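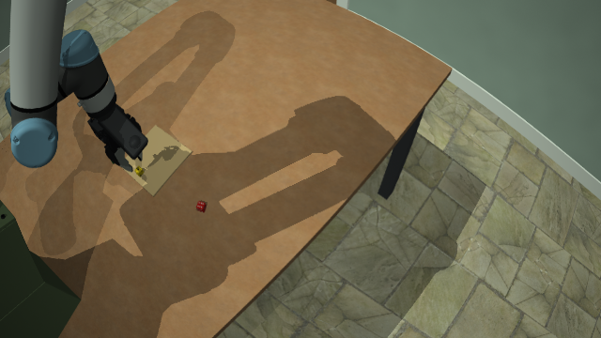

Arm faults on approach to the yellow piece
Posted by Marlene Mühlbauer, Sunday

Protective stop in the sim again, on the way down to the yellow piece by the board. Run 1537 of 3000. Collision margin or controller?

tirkell_ach: Margin. Mine did that until I opened it up.

a.brzozowska: Disagree. More than 200 of ours stopped with the margin wide open – check the joint speed limit first. 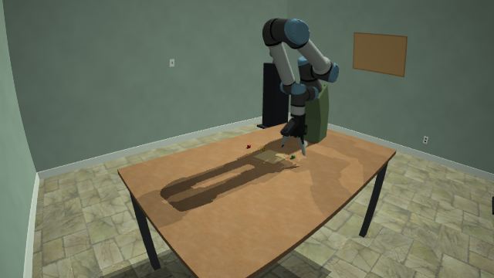
Same cell, gripper open over the table.

tirkell_ach: Speed limit wouldn't give a collision code.

Marlene: No code logged. I'll lower the speed and rerun 1000.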